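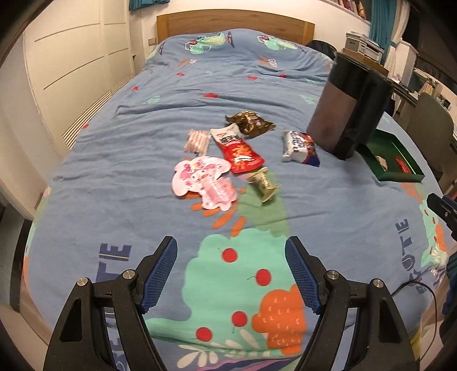 Open afternoon in February: progress report to the Stornau fund

Dear Virgil Pop,

It is a real pleasure to write to you after such a busy month! As promised in our last letter, we opened the doors of the Clitwood home-handling project to neighbors, families and a few people from Lefèvre, and I think (I hope!) everyone went home having learned something.

We had set out 25 chairs and filled them all by 2 p.m., so the latecomers stood along the back and were very good-humored about it. Berhanu Dinsa gave the opening talk, which ran long, as his talks do when the questions are good. After that came the hand-held grippers, and the task of the day, picking up small snack packets from a bed with a patterned duvet. 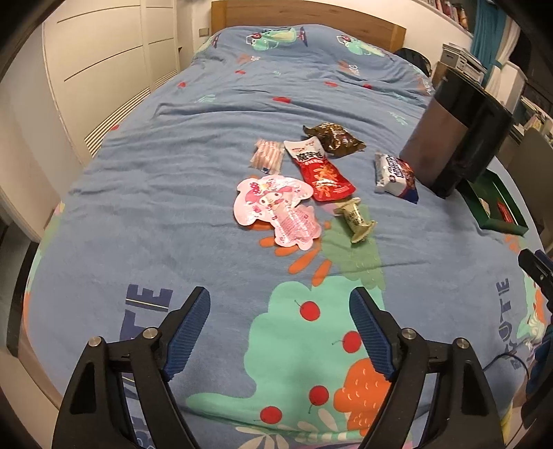
Snack packets on the duvet, gripper fingers open.

Soft, shiny packaging on soft bedding is still the hardest part of our work, and we told visitors so quite plainly. Several of them wanted to know about wrapped candy in particular, and Berhanu has added it to the spring list.

On money, the afternoon cost 630 from the outreach line, mostly printing and the room. We also gave out 50 copies of the Clitero leaflet and will need a second printing before the next visit, if you are happy for us to go ahead.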